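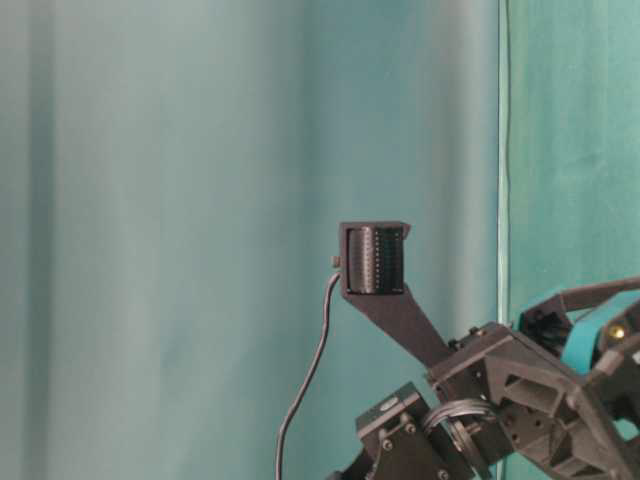 What makes a strip flexible?

A strip is flexible when it is thin compared with its length. Its outer side can stretch a tiny bit and its inner side can squeeze a tiny bit, so the strip curves without breaking.

Thickness matters a lot. Fold a sheet of paper over 5 times and try to bend it. It is now much stiffer.

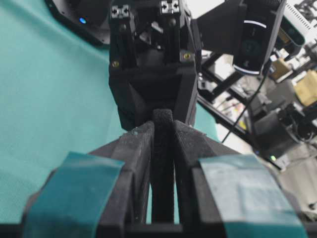

Bends with two curves

A bend that goes one way and then the other is called an S-bend. It often forms when a strip is held at both ends. The short black strip bends like this: it dips low near its left end, then rises and runs almost level to the right. Moving one end changes the curve. 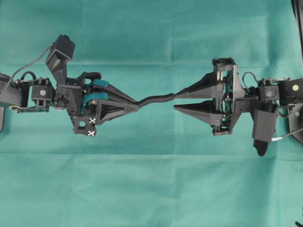

Length changes the shape too. A long strip sags more than a short one cut from the same material. The black strip has only a gentle bend between its two ends. Try it with ribbon: hold a 13-inch piece by both ends, then bring your hands together slowly.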